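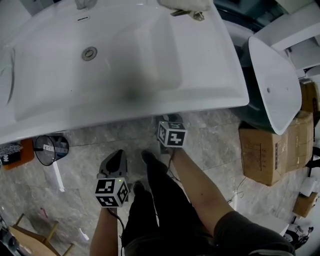
Rornbridge Home Repair Club | Members' blog

Search this site Search Go

Monday, July 20, 2020

I have been putting off the bathroom at home for two years, and the washbasin is where I have decided to start. The old one has a crack running from the tap hole to the rim. I have filled it twice. The second filling went yellow by December and I have been looking at it every morning while I brush my teeth.

So last week I went and looked at basins properly. I had only looked at them online before that, and they all seem the same size online. They are not. The big white ceramic one is the one I spent the longest time over. It has a wide flat rim and a deep bowl with a round chrome drain, and a small oval overflow in the back wall. I could stand right over it, look down and get a fair idea of how it would be to wash in, which a side view never gives you.

I like a wide rim. Ours at home has almost none, so the soap goes on the windowsill and the toothbrushes go in a mug on top of the cistern. With a rim like the one on the big basin you can put a folded cloth down and it stays there. The drawback is that you have to wipe it. Anything flat near a tap collects water and then limescale, and the water in Rornbridge is hard enough to fur up a kettle in a month.

White ceramic shows smudges too. There were a few faint grey ones inside this bowl. At home I use bicarbonate of soda on a damp cloth for marks like that, then rinse and dry with an old tea towel. It shifts most things. I would not use a scouring pad on a glaze I wanted to keep. I did that to our old basin in the first year and it has looked dull round the plughole ever since.

Next to it was a green one. I say basin, but it is shaped like a small freestanding bath, dark bottle green outside and glossy white inside. It was tipped on its side among the cardboard boxes, so I saw the outside of it better than I would have done with it standing up. It is a lovely colour. I went back to it more than once. I don't think it would work in our bathroom, where the tiles are a pinkish beige chosen by whoever had the house before us, but if I were starting from an empty room I would think hard about it.

The floor tiles were grey with a marble pattern, large ones with light and dark veins. I have had my eye on something similar in the Zirkwood range, although theirs is a shade warmer. Large tiles mean fewer grout lines, and grout is the part of our bathroom I like least. On the other hand our floor is not level and a big tile is less forgiving over a dip. I will have to sort the boards out first whatever I choose.

Now the measuring. The wall where our basin hangs gives me 50 cm between the door frame and the side of the bath panel. The old basin is 41 cm wide. That leaves very little to play with, and the big white one is plainly out of the question unless I move the door, which I am not going to do. I knew this before I went, more or less, but I still wanted to see a big one.

What I have settled on is a smaller basin from Cemach with as much rim as I can get in the width. I have also ordered a Kneževič waste, as the thread on my existing trap is an odd one and theirs is meant to fit it. I will find out when it comes. Delivery is 13 working days at the moment.

Jobs to do before then:

Turn off the isolating valves and check they hold. One of them weeps.
Take the old basin off the wall and see what the plaster is like behind it.
Buy new fixings. I am not reusing the old bolts.
Clear the landing so there is somewhere to put the box.

The last one will take longest. The landing has the ironing board on it, a bag of clothes for the charity shop and a pile of paint tins. I would also like a proper bin for the bathroom while I am at it. I noticed a round black mesh one by the basins and it would do nicely, although with mesh you do need a liner or the cotton wool sticks through the holes. Ours is an ice cream tub.

I have put 50 pounds aside for sealant, fixings, filler and the bin. The basin and waste are paid for already. If the plaster comes away with the old basin then that money will not go far, and the tiles will have to wait until next year.

If anyone in the club has a basin wrench I could borrow for a weekend, please leave a note under this post. Mine has a bent jaw and slips off the nut.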